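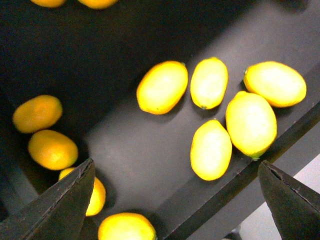
I have now been to enough robot open days to know when to keep my coat on. The one Grelell held in October was better than most, and I still came away unconvinced.

The firm had done up part of its unit as a small shop, with drinks on the shelves and trays of fruit out front, and called the whole thing Bugti. The robot was there to pick fruit and put it in a basket. We stood behind a rope and watched. The guide talked about labour shortages, late-night opening and the weekly shop of the future. He did not talk much about speed.

I would have liked him to. A teenager on a Saturday job can fill a basket while telling you where the batteries are. I asked how long the machine took over a full order and was told that this was "not the metric we focus on at this stage". I asked what it did with a bruised peach and was told that was on the list.

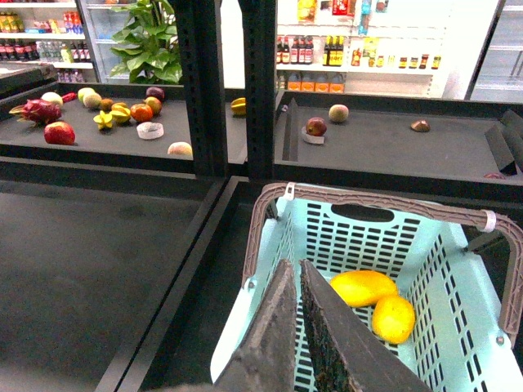
The gripper over the basket at the Bugti demonstration, with two mangoes in it.

I don't mind slow. New machines are slow, and fruit is a hard thing to handle. What bothers me is the leap from a tidy table to a high street. The leaflet said Wornetti, which runs corner shops, could have the system in 22 branches in 2 years. Has anyone at Wornetti seen one of its own fruit displays at six in the evening? Customers squeeze things. They put an onion back with the pears.
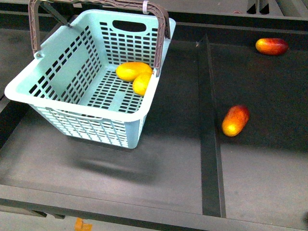

Then there is the price. The leaflet gave 700 pounds a month for each machine, plus 300 for support, and left out who refills the trays. A person does, of course. A person also has to carry the basket to the door, answer the phone and deal with the man who wants a refund on a melon.

I asked the guide whether staff in the branches had been consulted. He said there would be a survey. I gave him my email address and have heard nothing since.

2026-01-18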